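Talks and Handouts > Waste and Storage
Home Talks Speakers Archive Contact
Search this site Search

Speaker notes: Bags at the point of use
Anoma Miah, Urnville, Wednesday session

Start with the question from last time. Taha Bouzid asked why people at the Clalimeck building walk past two bins and leave wrappers on the desk. My answer is distance and lids. Ask the room how far their nearest bin is. Wait for a few answers.

Next, the hook. An adhesive hook on a plain wall will hold a light shopping bag. Wipe the wall, press the hook on, leave it overnight. Keep the bag low enough to reach from a chair but clear of the carpet. The thank-you bags from takeout orders are a good size. Tie the handles together if the bag is only being stored, and leave them open if it is in use.

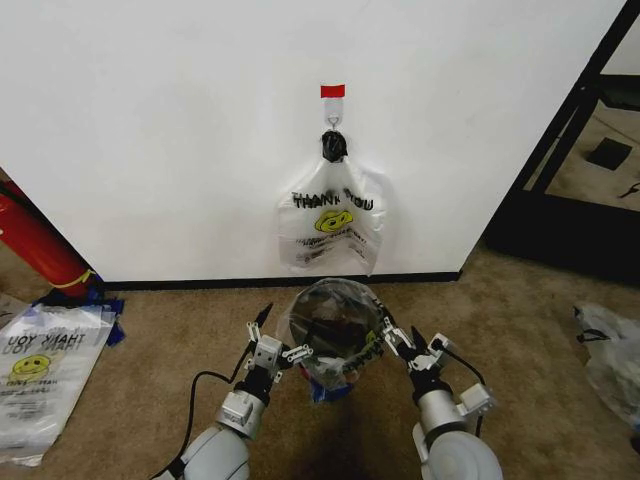 Second part is sorting. Clear bags for film and soft packaging, printed bags for everything else. With a clear bag you can check the contents without tipping it out. Open the mouth all the way before putting anything in, or small scraps end up on the floor. Carpet holds on to them.

Figures from the Eide office: 100 desks, 77 with a bag within reach by the end of March. We collected 379 bags. Do not read out the floor totals, they are on the handout.

Mention safety here. Fire extinguishers belong on their brackets, and no bag should hang in front of one. Bevari has a wall plan people can copy.

Leave 3 minutes for questions. If someone asks about food waste, say it needs a lidded bin and move on. Handouts are by the door.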